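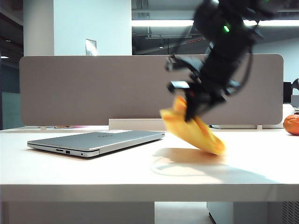
Visit report: Albers office furniture, Grisanby site, 13/03/2018

Kerstin Pfeiffer and I spent the morning at the Albers showroom and assembly hall. The purpose was to look at desks and desk-mounted screens for the second floor, where the current tables are due for replacement in December.

Wolfram Wegener took us through the hall first. Tops arrive cut and edged. Frames are bolted on site and each desk is checked for level before it is wrapped. The hall holds stock for 70 complete workstations. Larger orders are built to schedule.

The showroom desks are set out as they would be in use, with a laptop, stationery and so on. We spent most of our time at the white desk with the fabric privacy panel. The panel is a grayish taupe with rounded corners, takes up nearly the full width of the desk and is held by two small brackets, one toward each end. Wegener removed a second panel of the same type with a hex key in under three minutes. The brackets clamp, so the top does not need drilling.

Points noted:

White top. Shadows and marks show clearly on it. Cleaning is with a damp cloth and no solvent. Kerstin asked about yellowing near windows and was given a test sheet, which I have not yet read.

Panel fabric. Sold under the name Gitance. Four colors, of which taupe is the only one held in stock. The covers do not come off for washing.

Sound. The panel is a visual screen first. Albers makes no acoustic claim for this version. A thicker one exists at extra cost and needs a different bracket.

Cables. No tray is included. The Pliltesow tray fits the same frame and is ordered separately under part number 536.

Price. 691 per desk with panel, delivered and assembled. Delivery is free on orders over 3000.

Benedikt Eichhorn will send a written quotation for both panel thicknesses. Carola Kuhlmann has the floor plan and still has to confirm the desk width along the north wall.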